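Pilton opens its toy sorting table to families
19 October 2025

I started Pilton with one red plastic tray and a pile of toys my kids had outgrown, and now I get to tell you we're opening a whole play table at Zeleke Hall! It runs for six weeks, and it's free.

The idea is simple. We put a few odd things out on a tray - a toy carrot, a bendy navy tube, something green and round - and kids pick, sort, swap and make up stories. 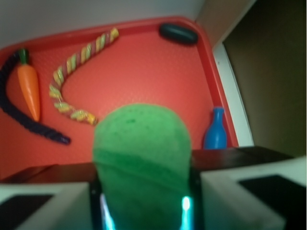

We tried it out in September with 15 families, and the carrot went over so well that I've ordered more. Ages two and up are welcome, and grown-ups are very much allowed to play (I do).

I'm also a big fan of the green pieces. They have little darker specks near the top and a line across the middle, and I keep one on my desk at home.

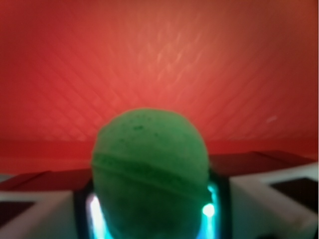 Come and play

Drop in any Saturday from 10 to noon. If you have clean toys to pass on, bring them along in a bag and leave them at the front desk.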